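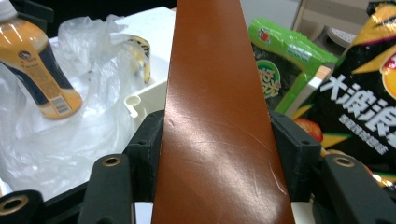
Vol. 2, p. 132

Ronura: notes on shiny, scuffed and see-through things
Data card, last edited Apr 20, 2026

Hi, and welcome to Ronura! It's a plain-language collection about the stuff that ends up on tables: straps, strips, bottles, lids, pouches, all the bits that don't have a proper home. I started it as a place to keep my own notes on how everyday surfaces look, and it grew (a lot) once I started writing about shine.

The long reddish-brown strip is a good one to start with. I have it down as "leather-like" and I'm leaving it there, since a glossy finish can fool me completely and I'd sooner be vague than wrong. Look at how much the color moves, from a deep rust-brown to a warm tan where the light lands. If you only wrote "brown" for it you'd lose most of what makes it fun. The faint white scratches get their own note too, and so does the little crease or dent near the left edge.

Then there's the milk tea! Bottled drinks are my favorite part of the whole collection. This one goes in as "plastic bottle, lying tilted, orange-amber liquid, navy and beige label, white screw cap." I don't copy out label text in Ronura, so a small round emblem is just a small round emblem.

What's in the folder

notes.csv has 3,723 rows, one per note. An object can have plenty of notes, and the glossy ones usually do.
words.txt is the word list I pick from, with a short meaning next to each word.
changes.txt is where I grumble about things I renamed.

How a row works

Every row has an object name, a part (edge, face, cap, label and so on), a surface word, a color in everyday English, and a free comment. The comment field takes up to 77 characters. I know that's short, but my early comments rambled all over the place and half of them were about lunch.

Color is whatever I'd say out loud to a friend. Rust, tan, amber, navy, cream. There are no color codes anywhere and I'm not planning to add them. If a thing shifts from one color to another, both words go in with a slash between them, darker one first. So the strip is rust/tan.

Surface words I use the most are glossy, satin, dull, scuffed, creased, clear and cloudy. "Scuffed" is for marks that sit on top and spread out, "creased" is for anything that looks folded or pressed in. When I can't tell a crease from a dent I write "crease?" with the question mark and move on. Please keep the question marks if you reuse the file! People love to clean them out and then the notes sound far surer than I ever was.

Material is the touchiest column. I only fill it in when I'm confident, and otherwise it says something like "leather-like" or "metal-looking." Brass-colored goes in as a color, never as a material.

Where the other words came from

Some of the older terms were carried over from Amham, my first try at this, which was mostly fabric and had no bottles at all. The bag and strap words come from Matano, a smaller list I kept on the side. I merged the two in October and it was a messy week. If you find "burnished" and "polished" used for what sounds like the same thing, that's the merge, and I haven't decided which one wins.

Things I'd like to fix

Drinks in clear bottles need two colors, one for the liquid and one for the label, and right now they share a column. It makes sorting by color pretty annoying (amber and navy both pop up for the same bottle).
Highlights are written three different ways: "highlight," "shine patch" and "pale streak." I'm going with highlight from now on and will work back through the old rows.
There's hardly anything matte black in words.txt, just "matte" and "black," and I want a faceted or beveled entry to go with them.

Using it

Take what you like for lessons, word games, labeling practice or your own lists. A mention of Ronura is nice. If you change the meanings in words.txt, please rename your copy so the two don't get mixed up.

Corrections are very welcome, especially from anyone who knows leather. Send the row number and your better word, and I'll put it in changes.txt with the next update.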